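What Does It Mean When One Company Buys Another Company?

Reading time: 5 minutes
December, by Mawar Wattimena

Maybe you heard an adult say, "That company was bought." It sounds strange. You can buy an apple or a bicycle, but how can a person buy a whole company, with its offices and its workers and its name?

In this text I will explain it with a story about two computer companies, Visonwood and Masley.

First, who owns a company?

Many companies are cut into small pieces, like a very big cake. Each piece is called a share. If you have a share, you own a little part of the company. Some companies have millions of shares. Masley was small, so it had only 2997 shares.

At the beginning, all the shares of Masley belonged to Benedita Ramalho, who started the company in her kitchen. She wrote a program which helps children to draw maps. Later she needed money to pay more workers, so she sold many of her shares to other people. These people gave money, and they became owners together with her.

Owners of shares can vote on big questions. Usually one share gives one vote. A person with 203 shares has 203 votes.

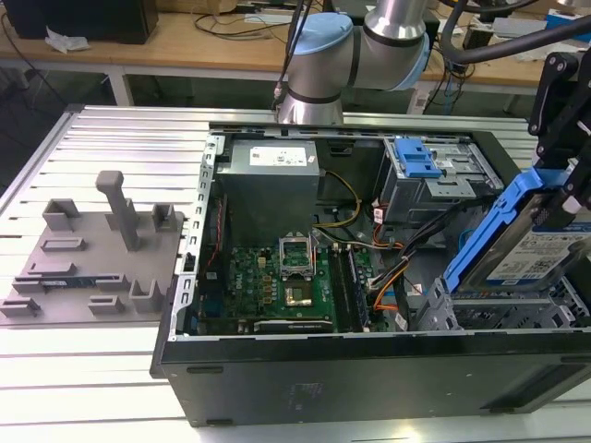

When somebody has more than half of the votes, this person can decide most of the important things. This is the reason why buying a company means, very often, buying more than half of its shares. Sometimes the buyer wants all of them.

Why did Visonwood want Masley?

Visonwood is a much bigger company. It makes programs for schools, but it did not have a good program for maps. It could make a new one, and this would take maybe three years. Or it could buy the company which already had one.

There are also other reasons why companies buy each other:

- They want the clever people who work there.
- They want the customers.
- They want an idea that the other company has protected by law. Such protection is called a patent.
- They are afraid that the small company will grow and become a strong rival.

The last reason is a little bit like a football team which buys the best player of the other team. I will come back to it later.

How do they agree about the price?

The boss of Visonwood, Bayu Osman, wrote a letter to the owners of Masley. In the letter he said how much money he wanted to pay for each share. This is called an offer.

The owners can say yes or no. The first time, the owners of Masley said no. They thought that the price was too low. Then another company, Matheson, also made an offer, and it was higher! So Visonwood had to offer even more. The talks took nearly 11 weeks, and in the end most of the owners chose Visonwood.

Before the buyer pays, it looks at everything very carefully. How much money does the company earn? Does it have debts? Are the computers old? Did it promise something to somebody? You do the same when you buy a used bicycle and you try the brakes first.

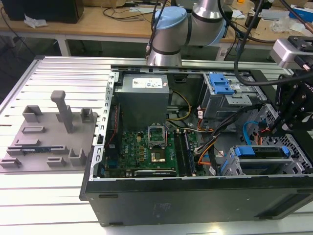 The inside of a desktop computer, with the green motherboard below the gray power supply.

Can a company always buy what it wants?

No. In most countries there are people in the government who check the big purchases. They ask: will there still be enough companies to choose from?

Imagine that your town has three ice cream shops. If one shop buys the two others, it can make the ice cream more expensive, and you cannot go to another place. With computer programs and phones it can happen too. If the checkers see such a danger, they can try to stop the purchase, or they can give rules for it.

What happens with the workers?

Masley had 18 workers. After the purchase, most of them stayed and did the same work, but with a new boss. Two of them had to look for another job, because Visonwood already had people for this work. This is a sad part, and for some families it is a difficult time.

The name can change also. Sometimes the old name disappears, and sometimes it stays because people like it. The map program is still called Masley, and Benedita still works on it. She has no shares now, so she cannot vote anymore.

Some difficult words

Share: a small piece of a company.
Offer: a price that the buyer says he will pay.
Debt: money that must be given back.
Rival: somebody who wants to win the same customers as you.
Merger: when two companies join and become one company.

Ask at home if somebody remembers a shop or a company which changed its name. Maybe it was bought!

Contact the editors | Copyright Atholm Pages for Young Readers | Back to top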